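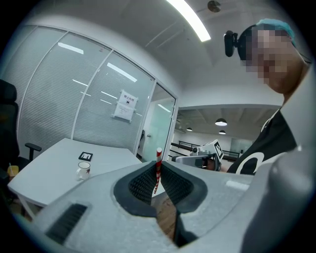 What does a household budget need to show? It needs to show the money coming in, the money going out, and the dates on which each happens.

By Oana Bălan and Aivar Šimkus
Revised July

Chapter 4
Planning a Household Budget

Most people can say what they earn. Fewer can say what they spent last month on groceries, bus fares or lunches bought at work. A budget is a written plan that puts those amounts side by side, so that a shortage is seen before the rent is due and not after.

This chapter follows one household, the Pascu family of Brarkside. Two adults work and there is one child at primary school. Their combined pay after tax is $3411 a month. When they wrote down everything they paid for in a month, the total came to $2861. That should have left $550, yet their savings account had hardly grown over the year.

The cause was in the bills that did not arrive monthly. Car registration, school fees, dental visits and the winter heating bill had all been left off the list. Costs like these are called irregular expenses. They can be large, but most of them are known well ahead of time. The usual method is to add up a full year of them, divide by 12, and set that amount aside each month in a separate account.

Fixed and variable costs

A fixed cost stays the same from one month to the next. Rent, insurance and loan payments are fixed. A variable cost changes with use or choice -- food, fuel, clothing, a night at the movies. Some bills are a mixture of both. An electricity bill often has a daily supply charge, paid whether or not the lights are on, and a usage charge on top of it.

The difference matters when a household has to cut back. Variable costs can be trimmed within a week or two. Fixed costs usually take longer, as they may involve a contract or a move to a cheaper home.

Keeping a record

Before writing a budget, keep a spending record for at least four weeks. A notebook will do. Write down the date, the amount and what was bought, and keep cash purchases in the same record as card purchases. People who are paid every two weeks should mark their paydays as well. They receive 26 pays a year, while someone paid twice a month receives 24, and the two patterns need different plans.

Section 4.1 sets out the Pascu family's record in full and sorts each entry into fixed, variable or irregular.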